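3.2 Collecting demonstrations

We gathered 1167 demonstrations of liquid handling at two sites, Luden and Grildale. Operators guided the arm by hand through each task, and the wrist camera recorded every step.
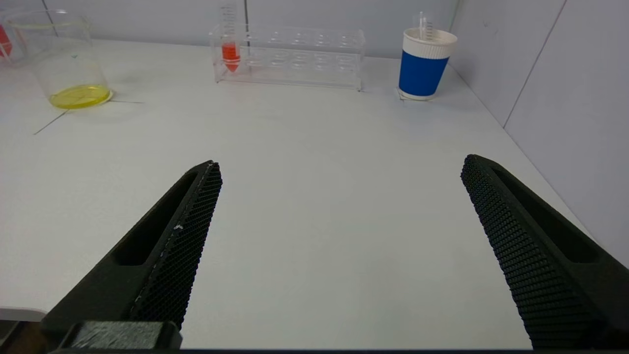 Figure 2. Wrist view of the bench, with the gripper open in front of the test tube rack.

Glassware was moved between episodes so that the policy could not rely on fixed positions. We held out 229 demonstrations for testing and trained on the rest.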